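**Club kit goes back on hangers before the season opens**

BUVALTON — The town's running club has started sorting its yellow race kit for the new season, one garment at a time, in a small bedroom with a gray-sheeted bed to lay things on. The club owns 296 pieces, counting vests, shirts and spares, and all of them are due back on the rail by the end of October.
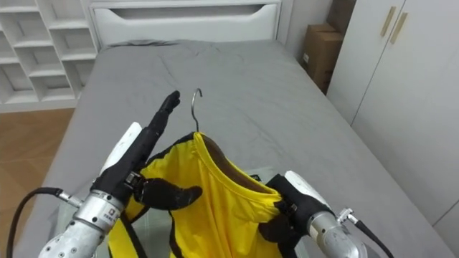
Kit manager Rok Softić said the vests take longest. The fabric is light and slides off, so each one goes on its own hanger and gets a look at the trim before it is put away. Last year the club stored everything folded in boxes, and 74 pieces had to be pressed again before the first race.

"We lost a whole evening to ironing," Softić said. "Hangers cost less than that." 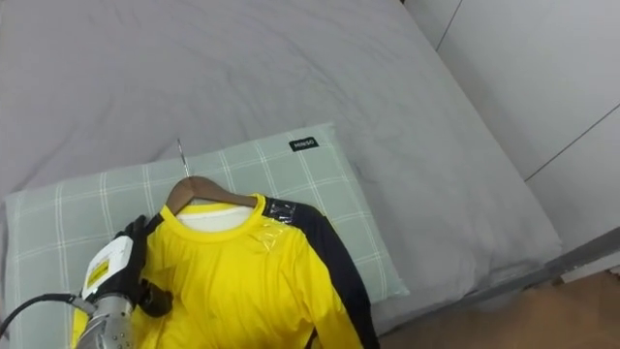 The yellow and black shirts are on wooden hangers this time. Softić prefers them for the shoulders, which had started to stretch on the wire kind. Anything with a loose seam goes to Othmane Tahiri, who does the club's repairs at home and expects to return the first lot within 2 weeks.

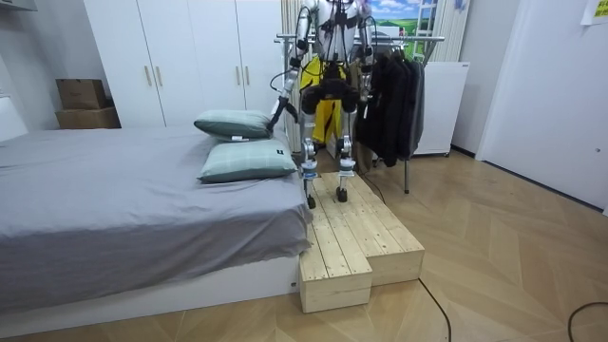

*The bedroom, with the stepped pine platform against the bed.*

Replacing the full set would cost the club more than 4000 euros, Tahiri said, and members voted in the spring to keep the current kit for another year. New names and numbers will be added only where a runner has left.

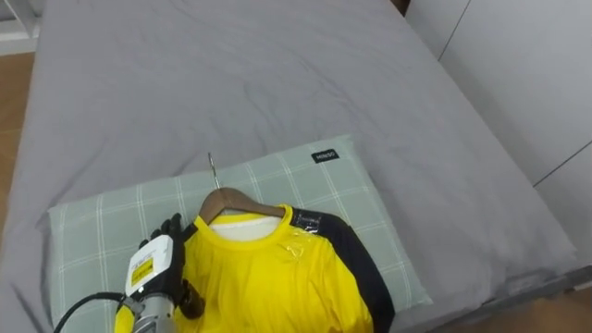 Runners can pick up their kit at the Hjaltested hall from 6 p.m. on the evening of the first club meeting. Hangers should be returned with the kit after the last race.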